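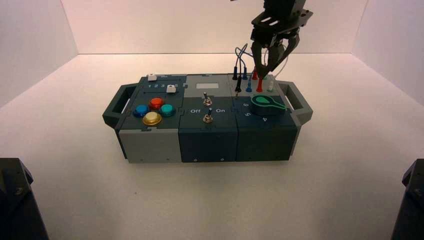

4.3 Failure during plug transfer

The connector subtask produced most of the unplanned stops in our trials. The arm must grasp a banana plug by its sleeve, pull it from the socket, carry it to a second socket, and press it in until the force threshold is met. Each of these steps passed when tested alone. Run in sequence on the Ollinholm cell, they failed in a way that our simulation had not predicted, and one such failure ended in a protective stop with the plug still held in the jaws.

The log for that run covers 2,946 control cycles. The grasp was reported as stable at cycle 154, and the planner then issued a straight vertical retract. Lateral force at the wrist rose while vertical force stayed low. The Jitaru controller treats a low vertical force as evidence of a free plug, so it increased speed at the point where it should have paused. The stop was triggered by the joint torque monitor, which sits outside the task software.
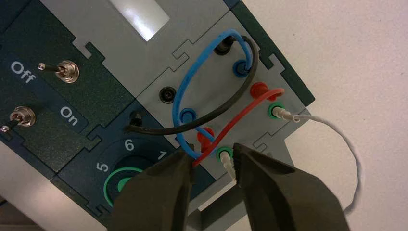 Cable routing was the main factor left out of the planner. The collision model contains the board housing, the handles, the sockets, and the plugs, but treats the leads as absent. On the real board the leads take up much of the space an approaching finger needs. The red wire crosses the panel diagonally close to the point where the fingertips converge on a white plug, and the blue wire stands up in a tall loop next to it. A finger that closes on a plug in this position can trap a lead against the sleeve, and the gripper width alone does not separate that case from a clean grasp.

We tested two changes. The first added a lateral force limit during retract, with an immediate hold when the limit was passed. The second replaced the vertical retract with a short tilt and lift, chosen from the wrist view. The force limit removed the high-torque stops but raised the number of aborted attempts, up to 85 in the longest series. The tilt motion reduced aborts on the outer sockets and had little effect on the inner ones, where a neighboring plug limits the available angle.
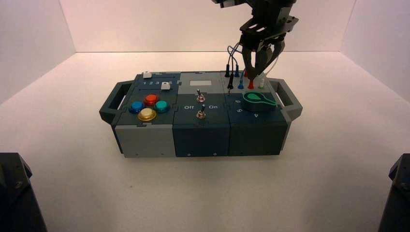 The Plivinby group, in response to a draft of this section, argued that the force limit treats a symptom and that the retract should not begin until a small test pull has confirmed that only one lead is loaded. They also asked whether the Toser gripper pads, which are serrated, make trapping more likely than smooth pads would. We have not tested smooth pads. A test pull has been added to the current software, and its effect on cycle time is reported in Section 5.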